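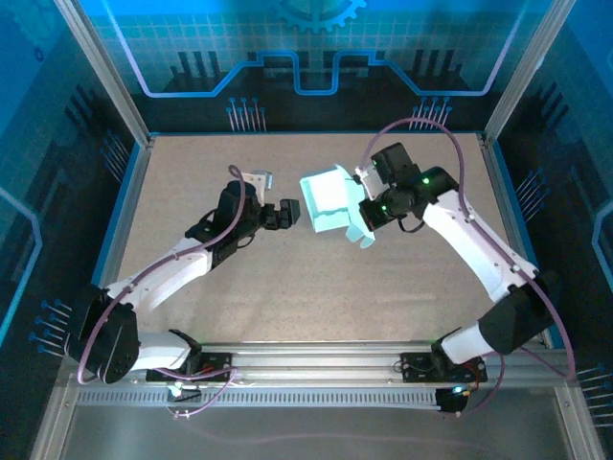 The pale blue box with its flap hanging down, over the speckled board.

Tutari Packing Circle
Minutes of the monthly meeting, 4/24/26

There: Hermine Wallner (chair), Leanne Pickering, Wondimu Tsegaye, Maureen Parsons, and me, Natalie Crabtree, with the pen again. I type these up at my kitchen table, so if I got you wrong, call me and I'll fix it before the next one.

Last month's minutes
Maureen pointed out that I wrote "lids" all the way through when I meant "flaps." She's right, they're flaps, and I've changed it. Otherwise everybody was happy. Leanne moved, Wondimu seconded.

The boxes
This took up most of the evening! We're still deciding on one box for the Mellor gift orders, and the pale blue one is the favorite by a mile. Hermine loves the color and thinks it looks like something you'd want to keep on a dresser. Maureen likes it too but worries it will show every thumbprint. She wants to see it next to the cream from Tromberg before she votes, and I said fine, so long as the cream gets here before we all retire.

Then we got into the flap. Wondimu wants it folded in first, before anything goes in the box, and Leanne has always left it out until the very end so she can get her hands in. We went back and forth on this for longer than I'd like to admit. Hermine finally said we'd each pack a few at home our own way and bring them in, and we'll look at which ones come out neater. I'm on Leanne's side, for the record (it's my pen).

Price came up. Tromberg will do the blue at 90 cents a box if we take the whole run, and they'll hold that price for 30 days. Leanne thinks we can get them down a bit. She's going to call and be charming. 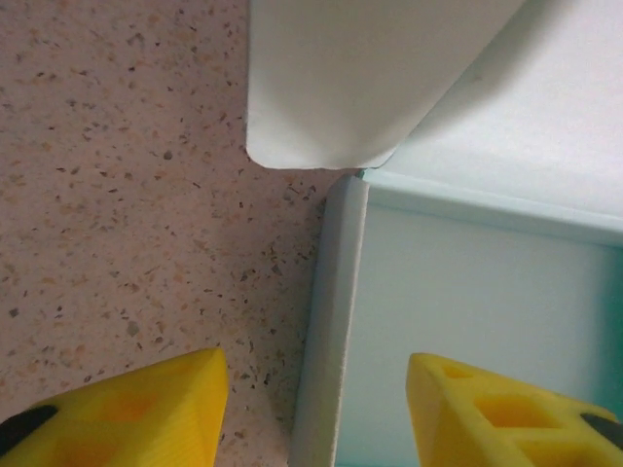 The cut edges
Maureen brought this one up back in February and we never got to it, so it went on the list by itself this time. Up close, the top of the box wall is a little rough where the board was cut, and the edge is pale. It doesn't bother me one bit, but Maureen says a customer paying gift prices will run a finger along it and notice. Wondimu has a fine sanding block and offered to try it on a couple of the spares. Hermine is nervous about dust getting on the tissue. We agreed he'd do 2 boxes only, and wipe them out well, and we'd all have a feel next time.

Leanne asked whether the Ostirex board would cut any cleaner. None of us knew. She'll ask for a sample while she's on the phone.

The work surface
Everybody likes the speckled top for packing, me most of all, I think it's so cheerful. The one complaint (Wondimu's) is that a snip of brown thread or a crumb of cardboard just disappears into all those little flecks, and then it ends up stuck to the bottom of somebody's present. Maureen suggested a plain sheet of paper under the box while we pack. Hermine would sooner we just wiped down between orders. I wrote down both and we're going to try the wiping first, it's less paper to buy.

Odds and ends
The tissue is getting low and I'll order more, same white as before. Ribbon is fine. Hermine has found the good scissors, they were in her sewing bag the whole time and she says sorry.

We have 11 Mellor orders waiting on the box decision, so please, please bring your packed samples and your opinions, and let's get it settled.

To do
Leanne: call Tromberg about the price, ask for the Ostirex sample
Wondimu: sand the spares
Maureen: chase the cream box
Hermine: bring the scissors back
Natalie: tissue, and these minutes
Everybody: pack a few boxes at home

Wrapped up a little after nine. Leanne's lemon bars were finished well before that.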